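The arm that wouldn't let go

When I rang the workshop at Loltmont to ask whether somebody might talk to me about the fault, I half expected a polite no and a prepared statement. What I got was an invitation to come over in the morning, a mug of very strong tea, and the best part of an afternoon with the engineer who runs the cleaning robot trials. She asked me to leave her name out of it ("I'd rather it was about the machine, and my mother reads these"), but on everything else she was as open as anyone I've interviewed for this column.

The robot is called Arisard, and it is being taught to clean bathrooms. It wipes basins, mostly, and the flat surfaces near them, with a cloth held in a gripper at the end of its arm. The people at Loltmont have been at it for a good while now, and by the spring they had got through 608 wiping runs without anything worse than a dropped cloth or a missed patch. Run 609 was the one that went wrong.

"It was April, and late in the day, and I'd like to say we were all paying full attention," she told me. "The arm had gone down into the bowl and done its wipe, and it was coming back up along the rim. A bit of the cloth had got itself folded under the fingers and caught behind the lever of the tap. So the arm pulled, and the cloth didn't come, and the arm pulled harder."

A person would have stopped, of course, and so should Arisard. There is a limit on how hard the arm may pull, and when it reaches that limit it is meant to halt, open its fingers and wait for help. It did halt, eventually. What it did not do was open its fingers, and it had gone on pulling for 5 seconds longer than it should have.

"Five seconds doesn't sound like much when you say it over a cup of tea," she said. "Stand next to it and count them out. The tap was bending over, the whole basin was creaking, and one of my colleagues was reaching in to free the cloth with his hand. That's the part that bothers me still. He did what any kind, sensible person would do, and he put his fingers between a tap and a machine that was pulling."

He was not hurt, I'm glad to report. Somebody else hit the stop button and the arm went slack. The tap had to be replaced, and they all went home rather quiet. 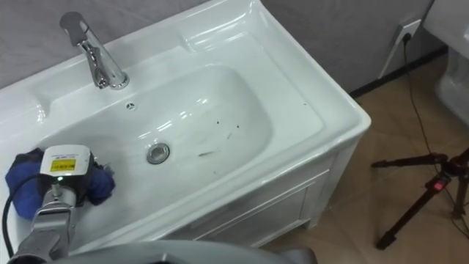
Why did the arm keep pulling after it had reached its limit?

The force reading was arriving late. A software update had put the readings into a queue behind other messages, so the arm was acting on old news, and the instruction to open the fingers was stuck in the same queue.

She explained this to me twice, the second time with the help of a tea towel and the handle of a cupboard, and I think I have it straight. The update had come from Flalach, the firm that supplies their control software, and it had been installed a little over a week before. It was a perfectly decent update in most ways, she was keen to say, and it had cured a jerkiness in the wrist that had annoyed everybody for months. In ordinary wiping the delay was so short that it made no difference at all. Only when the arm was straining, and sending out warning after warning, did the queue fill up and the readings fall behind.

"So the harder it pulled, the later it found out that it was pulling," she said. "I went a bit cold when we saw that on the screen."

I asked whether they had been tempted to blame Flalach and leave it there. She laughed, and then gave it proper thought, looking out at the car park for a while. "For an evening, perhaps. But we had a test for this. You clamp the cloth down, tell the arm to lift, and check that it lets go. We ran it when the robot was first set up and we didn't run it again after the update, and that was our decision. I signed the sheet."

The test is now done after every change, however small, and again each morning before work begins. It takes 15 minutes, and there was some grumbling to start with. The force limit no longer goes through the queue, either: it has its own wire to a small separate board, made by Sithole, which can cut the motors and release the fingers whatever the main computer happens to be doing. And there is a new rule, written in thick marker on the inside of the door, that hands stay out until the stop button is down.

"We've had about 400 runs since then," she told me, "and it's snagged a few times, as cloths do. Each time it's opened up and waited, good as gold. I still find myself holding my breath when it gets near the lever."

Before I left I asked her, a little cheekily, whether she would have one in her own bathroom. She said she would like one very much, once it could manage the bit behind the taps without supervision, and then she went back in to start the next run. Her colleague walked me to the gate. He told me he had kept the old tap, and that it sits on his windowsill at home with its neck bent over, next to the geraniums.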